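Kisto – About Us

Kisto makes and finishes solid wood tabletops for workshops, classrooms and offices. The business began in a rented unit in Atstead with 2 benches and a secondhand planer. It now occupies the ground floor of the Melness building, where boards are dried, jointed, sanded and coated under one roof.

Most of our output is clear-finished. Stain is applied on request, but the standard range leaves grain and knots as they are. Boards with strong figure are set aside during sorting and used for single-piece orders. A large knot is accepted if it is sound and sits flush after sanding. Gloss and satin are both available; gloss shows dark streaks in the wood more clearly and also shows dust, so it spends longer in the coating room.
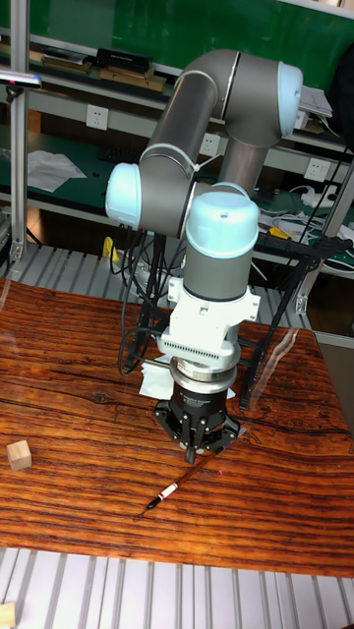

Coating is done in thin layers with sanding at 400 grit between them. Each top rests for 12 days before it is packed. Customers who need a top sooner can have it with an oil finish, which we apply by hand and which has to be renewed by the owner once a year.

Small items are a sideline. Plain wooden cubes are cut from offcuts and sold to schools as counting and stacking pieces. They are left pale, with eased edges. The Rozīte range covers the cubes, pen trays and a desk riser.

Care is simple. Wipe spills with a soft tissue or cloth, avoid abrasive pads, and keep pens capped when they are not in use – ink can be lifted from a gloss surface if it is caught early, less easily from oil.

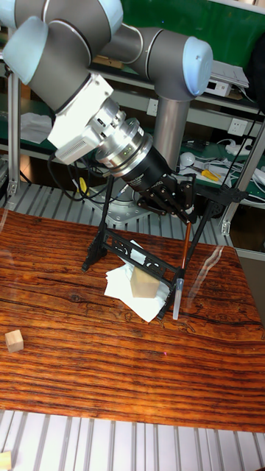 Atstead Primary wrote in January that the cubes had held up well through a full term, that the edges were still smooth, and that a damp cloth had been enough to clean them. The school asked for a second set in the same size.

Orders are taken by email. Samples of each finish can be collected from the Melness front desk until 7 p.m. Repairs and refinishing are quoted separately, after we have seen the top.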